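Setting Up a Desk Phone and Small Phone System at Home: Tips for Reliable Calls

More of our dealers' customers now take business calls from a spare room, and most of the support tickets we get from them have little to do with the phone itself. These tips were put together by Lamisi Fiadzo on the Katene help desk and apply to any internet desk phone, including the Hadmont 236 and the Hadmont 845.

Start with the wire. A desk phone will run over Wi-Fi if you buy the adapter, but a cable from the router is better and costs very little. Keep it under a rug edge or along the baseboard, and don't coil the extra length around a power strip. If the router is downstairs, have one proper cable run put in and place a small switch at the far end. You can then plug the computer into the same switch.

Put the phone on its own power supply. Phones that share an overloaded strip with a laser printer tend to restart when the printer warms up. If your switch supplies power over the network cable, leave the phone's adapter in the box and label it.

Turn off the setting in your router called SIP ALG. It is meant to help internet calls and usually does the opposite. One-way audio, where you can hear the caller and the caller can't hear you, is the usual sign. Restart the router first, then the phone.
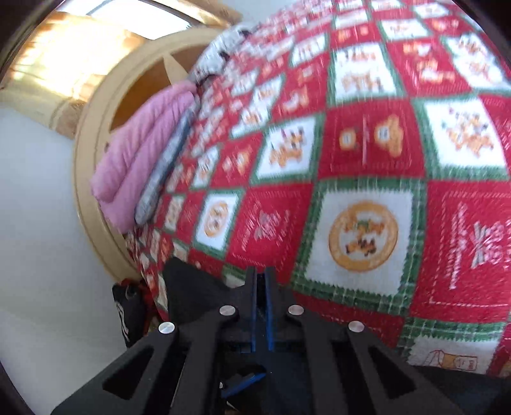 Echo on speakerphone comes from hard surfaces more often than from the line. Bare walls, a glass desk and a wood floor will all send your voice back into the microphone. Before you pay for acoustic panels, try what is already in the house. A quilted bedspread like the red and white patchwork one with green borders will do a fair job hung on the wall behind the phone, and it comes down again for the weekend. Heavy curtains are good too. Turn the speaker volume down two steps and test again.

Set the business hours before you give out the number. In the Potness control panel this is under Call Rules, and the default is all day, every day. Send after-hours calls to voicemail after 15 seconds. Holiday hours have to be entered separately. For the coming holiday, enter them by Fri 23 December.

Check that your emergency address is correct. An internet phone reports the address on the account, so a phone moved from the office to the house will still report the office.

Write down the extension list and tape it inside a cabinet door. Extension 14 is the Dralent voicemail box on all new accounts.

Clean the handset with a barely damp cloth. Don't spray anything into the mouthpiece.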